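讲者备注：仿真环境下夹爪作业的验收规则与良好做法
主讲：Adeel Usmani（Gikgate 技术规范组）
2024年5月18日

第1页 开场
各位同事，下午好。本次报告介绍 Gikgate 内部规范《仿真夹爪作业验收规则》的第二版，适用范围为 Dideck 平台上运行的全部双指夹爪任务。实体产线的安全要求另有文件规定，今天不展开。
（提醒：讲义已发，不必逐条宣读。此页控制在两分钟以内。）

第2页 修订背景
第一版规则沿用了实体设备的验收表格，执行一段时间后，各项目组反映同一回合在不同审核人手中会得到不同结论。修订组抽取1,909个回合进行复核，其中1,756个回合两名审核人结论一致，其余提交仲裁。分歧主要集中在三处：起始状态如何界定，遮挡状态下能否判定接触，以及回合终止的时刻由谁确认。
（此处停顿，询问 Welletti 项目组是否有补充。）

第3页 起始状态的记录
第二版第四条规定，每个回合须留存起始记录，内容包括夹爪开合状态、指间有无物体、背景面类型及随机种子。四项缺一，该回合不得计入统计。

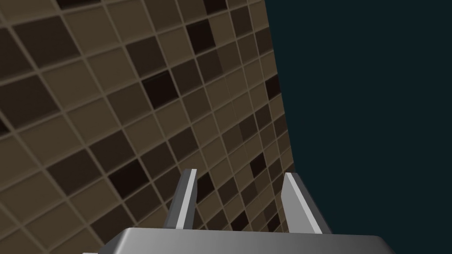 起始状态的记录应当由执行脚本自动写入，审核人只作核对，不得事后补填。核对时以腕部视角为准。画面中两指张开，指间没有夹持任何物体，透过间隙可以看到棕色方砖拼成的墙面，此种情形在表格中填写“张开，空载”，背景面填写“砖纹墙面”。背景面一栏不可省略：砖缝规则重复，容易使部分视觉定位算法产生错位匹配，后续分析需要据此分组。若同一回合内背景面发生变化，应填写变化前后的两种类型，并注明对应的时间步。
（如有人问及纹理随机化：规范不限定具体纹理，但要求纹理库版本号可追溯。）

第4页 接触与夹持的判定
第二版将“接触”与“夹持”分列为两个独立条目。
第六条：接触以仿真引擎输出的接触力为依据，不以图像为依据。
第七条：夹持须同时满足两指均有接触力、物体与夹爪相对位移低于阈值，并持续50个时间步。
第八条：物体位于两指之间，本身不构成夹持。审核人不得仅凭物体所处位置作出肯定结论。
第八条是本次修订中讨论时间最长的一条。Tzanetos 项目组曾建议保留“目视可判”的例外，修订组经研究未予采纳，理由是腕部视角下前后关系容易误读，同一张画面可以支持相反的两种判断。

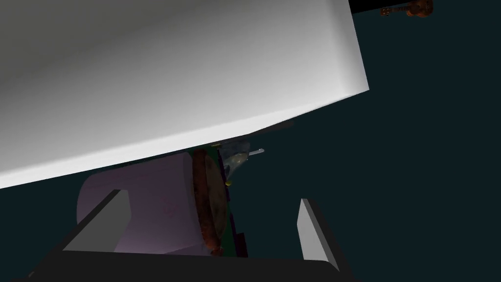

未采纳的意见已全文收录于附录二，供下一轮修订参考。各项目组如认为阈值设置过严，可提交书面申请，并附不少于两组对照数据。申请期间仍按现行阈值执行。
（语速放慢。这一页提问最多，预留五分钟。）

第5页 遮挡情形的处理
多物体任务中，遮挡难以避免。规范的要求如下：
一、目标物体被其他物体或家具构件部分遮挡时，应调取第二视角；无第二视角的，标注“视角不足”。
二、标注“视角不足”的回合可以用于训练，不得用于验收统计。
三、不能确认类别的物体，一律填写“未定”，不得依据任务说明推测填写。
第三项请各组特别注意。复核中约431条物体标注需要退回，多数属于审核人参照任务清单反推名称，所填名称与画面内容缺乏对应关系。退回并不意味着回合作废，更正标注后可重新提交。

第6页 终止与异常
回合终止时刻由脚本写入，人工终止须填写原因代码。下列情形应列为异常：物体穿透支撑面，夹爪关节超限，仿真步长中途变更。异常回合单独存档，保存期与正常回合相同，不得删除。
曾有项目组将异常回合剔除后再计算成功率，结果与其他组无法比较。自第二版起，报告成功率时必须同时列出异常回合数和剔除依据。

第7页 职责分工
执行人负责脚本配置及原始记录的完整性；审核人负责判定；仲裁人由规范组指定，不得与执行人同属一个项目组。同一人不得在同一批次中兼任两种职责。
人员变动时，应当在交接单上写明尚未完成审核的批次编号。

第8页 实施安排
第二版自6月起执行。已开始而未结束的批次可沿用第一版，但须在报告首页注明版本。Dideck 平台的表格模板将同步更新，旧模板届时关闭写入权限，仍可查阅。
（提问环节：涉及具体项目数据的问题请会后书面提交，由规范组统一答复。）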